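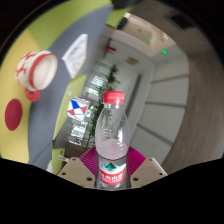
Grunora Undersink Filter, Model 300

You already own a tap. It came with the house, it works all day, and the water that comes out of it tastes faintly of swimming lessons. So you buy bottles, carry them up the stairs, drink half of each one, and find the other halves in the car in April. The Grunora 300 is for people who are tired of being their own delivery service.

It's a single-canister carbon block filter that lives under the kitchen sink, next to the sponges you keep meaning to throw out. Cold water goes in one side and comes out the other without the chlorine taste. There is no app. It will not send you a notification about your hydration journey.

What it does

Cuts chlorine taste and smell, catches grit and rust flakes from old pipes, and leaves the minerals alone. It does not soften water, and it won't make well water safe to drink. If your water has a real problem, get it tested and buy something more serious. We sell those too, and they cost more.

What's in the box

Filter head with wall bracket
One carbon cartridge, fitted
Two braided hoses
Two bracket screws
Shutoff valve
A printed manual, in a type size adults can read

Fitting it

Turn off the cold supply, put a bowl under the joint, and swap the hose over. Then put a bigger bowl under the joint. Most people who have changed a faucet can manage it before lunch — people who haven't should read page three before lying down in the cabinet with a wrench. Run the tap for 10 minutes afterward. The first water comes out gray with carbon dust and looks alarming, but it clears.
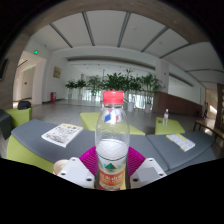 Cartridges are the part where filter companies usually make their money, so we'll be plain about ours. Each one is good for 300 gallons. In a small household that sees it through several months of drinking and cooking, less if somebody has discovered sourdough or keeps a large dog. When the flow drops to a sulk, change it. The canister twists off by hand, or with the Bastow strap wrench if the last person to tighten it was showing off.

Specifications

Height with cartridge: 376 mm
Clearance needed below: 85 mm
Maximum pressure: 85 psi
Cold water only
Canister color: white, or the other white

Please do measure the cabinet first. The 376 mm is not a suggestion, and the garbage disposal was there before us. For tight spaces, look at the Shezi Slim, a shorter canister that holds less carbon and needs changing sooner.

Goes well with

Trolteck leak tray, for under the canister
Bastow strap wrench
Grunora replacement cartridge, single or pair

Returns

Unused filters can come back in the original box. Used ones can't, for reasons you'll understand when you see a used one. Leaking heads are replaced at our cost, and we'll ask for the serial number, which is on the underside of the bracket. Write it down before you screw the bracket to the wall.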